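Where does the trash go?

Every kitchen makes trash. Some of it can be used again, so it helps to sort it before the bin gets full.

A soda can is metal. It can be melted and made into a new can. Many clear plastic bottles can be recycled too – empty them first.

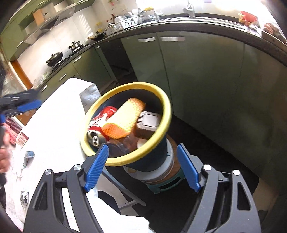
An old sponge is different. Most recycling centers don't take sponges, so they go in with the regular trash. Wash your hands when you finish sorting.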